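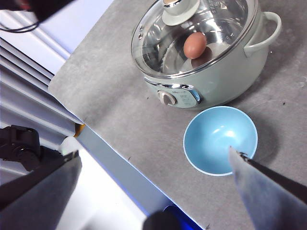 Station 6, Vallcombe staff kitchen

Egg cooking at Vallcombe moved to a two-finger arm in January. Bohdan Ivanyshyn used to do the breakfast eggs by hand from 5 a.m.; he now starts at 7 and sets up the stations. Jolanta Nowakowski keeps the fault log, 27 entries so far, mostly lids.

Electric pot, glass lid on, one brown egg inside. Light blue bowl in front of the pot.

Setup per station is one pot and one bowl. Lid faults go to Jolanta before the next cycle. The shift handover sheet has a new column for arm stops.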